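2022年7月8日 发酵间笔记

先说结论:Paltwood 那袋黑麦粉比上次的能喝水多了,下次别再照着旧配方闭眼倒水!

上午到得早,先去看老面。昨晚走之前按一比五比五喂的,放在靠窗那一格,结果早上已经塌了,表面一圈一圈的皱,闻着冲鼻子,像放久了的苹果醋。Madalena Patrício 说她六月那批也是这样,一到夏天就得把比例往上提,不然半夜就到顶,早上来只能看见它瘫着。我嘴硬说再等等看,其实心里已经认了。今晚改成一比八比八,水用冰箱里的,挪到里面那个架子上去。

面团记录(给自己看的,字写得快,别嫌乱):
总粉1000克,里面黑麦占18%,剩下全是 Lachance 的高筋。盐和以前一样,老面也和以前一样。水先按老规矩下,搅开以后发现底下还有干粉,手指一捏是沙的,就又分两次往里添,第二次添完才顺。添了多少没称,真是手痒,倒完才想起秤就在旁边。Consuelo Correa 要是看到这一段肯定要念我,好吧,念得对,下次先把水壶放秤上再动手。

静置完再揉,筋出得比我想的快。黑麦这么多我本来以为会一塌糊涂,黏归黏,拉起来居然有膜(虽然边上很毛)。折叠做了三回,第三回的时候面团已经肯站起来了,盆边也干净了。中间去接了个电话,回来晚了点,所以第二回和第三回之间隔得偏长,看成品的时候记得把这个算进去。

整形分成两个,一个圆的一个长的。圆的那个收得太紧,底下裂了一道小口,我翻过来装没看见,直接进篮。长的挺好。两个都进冷藏,明天烤。

另外把前一批也记一下,就是冰箱里睡过夜的那两个。烤炉还是 Urkel 那台老家伙,左后角照旧偏热,中途转了一次方向,颜色还是一边深一边浅。割口这次开得不错,刀片换新的果然不一样,旧的那片早该扔了。切开来看,中间的孔比较匀,靠底一层偏密,我猜是进炉的时候面团芯还太凉,也可能是石板没烧透。两个原因我偏向后一个,因为那天急着用炉子,预热掐得短。味道倒是好,酸得干净,后味有点像烤过的坚果。皮第二天就软了,Consuelo 建议出炉前开门缝再晾一会儿,下回试。

Silano 酵种那边也得写两句。我从冰箱最里头翻出来,上面一层灰褐色的水,看着很吓人,倒掉以后底下的还是奶白色,没有怪颜色,闻着是酒味。挖了一小勺出来重新养,头一顿没动静,第二顿开始冒泡了,边上有小小的气眼。先养着,别急着拿去做面团,再喂几顿看看能不能稳定翻倍。瓶子上的标签已经糊了,我重写了一张,贴在瓶身上,盖子会换来换去的,贴盖子上等于没贴。

剩下的杂事:
称盐的小秤又飘,开机以后要等数字停住再放东西。
发酵布洗了,晾在后面,谁收一下。
黑麦粉的订单号尾数是3534,对账的时候用。
温度计的电池我换过了,备用的在抽屉里。

明天要做的:先烧石板,烧足;圆的先进,长的后进;出炉以后不许趁热切(说的就是我自己)。还想做一小份加葡萄干的,Madalena 觉得配这么高的黑麦会太甜,我倒觉得正好,各做各的,到时候比一比。

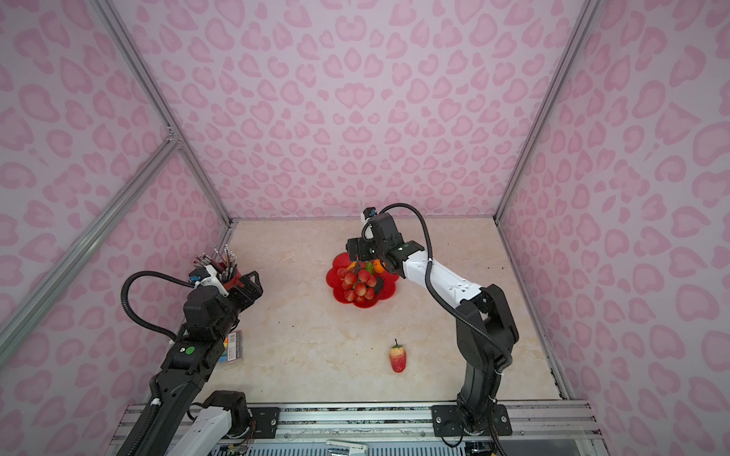
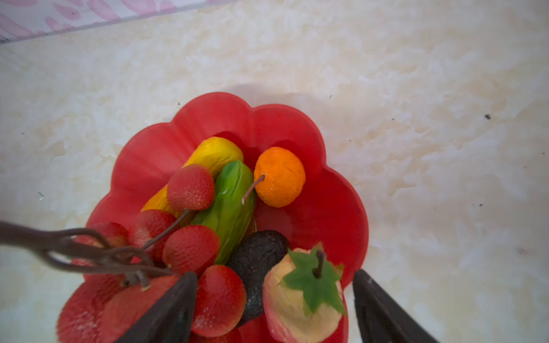

全文1091字

补一句,晚上走之前又看了一眼冷藏的那两个,长的已经鼓起来一些,圆的没什么变化。冰箱我往下调了一格,明天早上第一件事先按一按长的,回弹快就再等等,回弹慢就让它插队先烤。老面也喂好了,皮筋套在瓶子上做了记号,谁先到谁看一眼高度,写在这页下面就行。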